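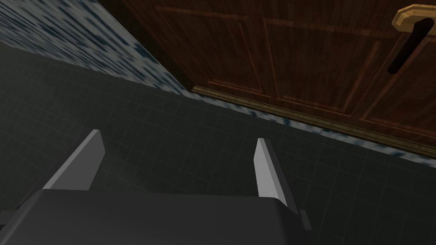
Flonari opens its doors to show a robot learning housework

People who went along to Flonari's open day in July 2025 spent most of their time looking at a house that doesn't exist.

The company, which works out of the old Kröger building behind the Geelong rail yards, is teaching a two-armed robot to do simple jobs around the home. Most of the teaching happens inside a computer program called Mumen. The program draws rooms, furniture and the robot itself, and the robot practises in there before it is let near a real kitchen.

The open day drew 119 visitors over one afternoon, including families from the nearby streets, two high school groups and a number of people from aged care services. They were taken through in small groups, with a stop at the simulation room, a stop at the workshop and a cup of tea at the end.

Loubna El Idrissi, head of training at Flonari, ran the simulation room. She had the program up on a large screen and moved between the different cameras on the simulated robot. Some of them look out from above its body. Others sit close behind the fingers and show very little apart from the gripper and whatever is in front of it.

"People expect to see the whole robot walking about," she told one group. "Most of what we look at all day is two grey fingers and a bit of cupboard."

The house changes each time it is loaded. Walls, floors, doors and handles are swapped so the robot can't get used to one particular room. In the version on screen for the open day there was dark timber panelling, a dim tiled floor and a cabinet with a long black lever handle. Another room had a green wall on one side and a teal one on the other.

The first task shown was a door. The robot goes up to it, finds the knob with one hand and keeps the other arm free. Ms El Idrissi paused the program with the gripper at the knob so the group could come up to the screen and have a look.

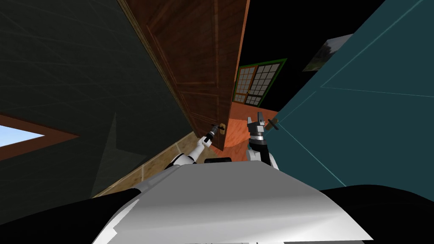

Why doors are hard

Doors got the most questions of the afternoon. Adom Sarpong, who writes the control software, said a door was one of the worst things you could ask a robot to deal with.

"A cup just sits there," he said. "A door is fixed on one side, it swings on a path you have to follow, and if you pull the wrong way it pulls back. Then your own body is standing in the way of it."

He said the robot had been given 2000 practice runs on round knobs alone since February. Levers were started later and have had 500 so far. A run can be over in seconds if the fingers miss, and the program then puts the robot back at the start and has another go.

A boy from one of the school groups asked whether the robot got bored. Mr Sarpong said it didn't, but that he did.

Another visitor wanted to know why the company didn't simply fit every home with automatic doors. Mr Sarpong said some homes might be better off with them, and that he had told a care provider as much last summer. Flonari was more interested in homes where the doors, cupboards and drawers would stay as they were, he said, including rented places where tenants aren't allowed to change the fittings.

There was a fair bit of talk about what the simulated house leaves out. The program has no pets, no washing on the floor and no small children. Ms El Idrissi said clutter was being added bit by bit, and that the company had asked staff to write down what was lying around in their own hallways. She said the lists had been longer than expected.

The second part of the demonstration was done from the hand cameras. She set the program running and let people watch the gripper move in among the furniture, with its fingers open for most of the way. From so close in it can be difficult to tell what you are looking at, and several people asked her to switch back to the wider view.

She said the same problem came up for the people who check the runs. Staff at Flonari watch a share of the recordings each week and note down where the robot went wrong. The hand views are the most useful for this, as they show the distance between the fingers and the thing the robot is meant to take hold of, but new starters need a few weeks to learn to read them.
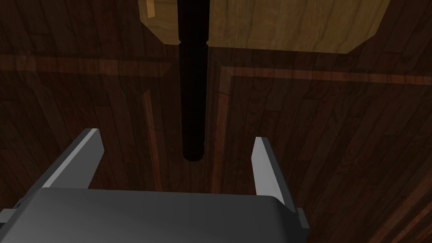 Seema Nishad asked how long it would be before any of this could help someone at home, and said her mother had trouble with heavy doors and low cupboards now and couldn't wait ten years. She said she had enjoyed the demonstration but would have liked to hear more from people who might use the machine.

Ms El Idrissi said that was fair. The company has no date for a home trial and would not be giving one at the open day, she said. A panel of people with limited hand strength has been meeting with the design staff, and its members have already had the order of tasks changed. Cupboards below knee height were moved ahead of setting the table at their request.

In the workshop next door, Tetteh Appiah showed the real robot, which is known as Drulomow. It was switched off for the visit apart from one short session behind a barrier, when it opened and closed its hands and lifted an arm to shoulder height. Mr Appiah said he would sooner disappoint a few people than have the arms moving with children in the room.

He let visitors handle a spare set of fingers and try them on a board of household fittings fixed to the bench, with bolts, hooks, knobs and catches on it. Most people found the round knobs the hardest, the same as the robot does.

Mr Appiah also talked about what happens when something learned in the program is tried on the real machine. Some of it carries over well. Opening a light cupboard was working within a day of being moved across, he said. Heavy doors with closers on them have gone badly, and the team has gone back to the program to make the simulated doors heavier.

Under the table

The last thing on the big screen was a reaching task, with the robot sent down low to find things beneath furniture. The light is poor under there by design. Ms El Idrissi said early versions of the program had every room lit like a shop, and the robot struggled as soon as it met a shadow.
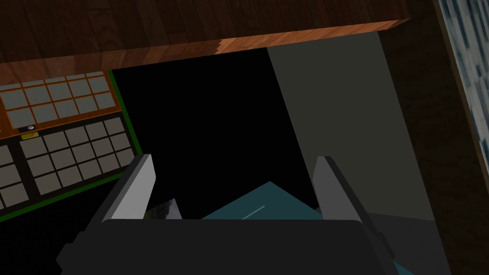 A gripper reaches in beneath a wooden tabletop in the Mumen program. Image supplied by Flonari.

Dela Antwi, who looks after community visits for the company, said Flonari had decided to hold the open day after neighbours asked what was going on in the building. The windows on the street side are covered and there had been a rumour that it was a data centre.

She said feedback forms were handed out at the tea table and most came back filled in. The main request was for a longer look at the real robot. A few people said the simulation room was too warm and could have done with chairs.

Some visitors raised concerns about jobs in home care. Ms Antwi said the company had been asked about this before and did not see the robot replacing care workers, though she agreed it was reasonable for people to keep asking. She said two home care workers had been paid to spend a week with the training staff earlier in the year, and that more would be invited.

Flonari plans to hold another open day next February. Bookings will be needed, with places capped at 206 across two sessions, and chairs will be put in the simulation room. School groups can ask for a separate morning visit. Entry will again be free, and parking is on the street only.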